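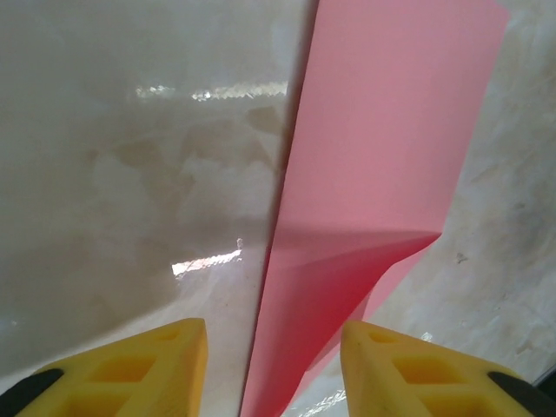

Viera Hrnčiar
Paper folder and workshop host, Plellunside

Pink Paper, Mid-Fold

I have 200 sheets of this pink and no clear plan for them. The shade is a little salmon, with no shine to it, and it was sold to me as "rose" by a man who had plainly never met one. It goes much redder where it curves away from the light – which is the color I thought I was buying.

The crease runs on a slant toward the right edge, with a flap folded over and a narrow point at the bottom. Beginners like to fold everything square and then wonder why their bird looks like an envelope. Slanted folds are harder to line up and much harder to undo, as the lid of my recycling bin can confirm.

Libor Matoušek asked me what it was going to be. I told him a crane. He said he'd wait.

Fold from the middle outward and press with a fingernail. The bone folder I ordered from Viltby in February is very handsome and lives in a drawer.

The next paper evening is 2022-09-23, nine seats, tea included. Bring your own sheets unless you like pink.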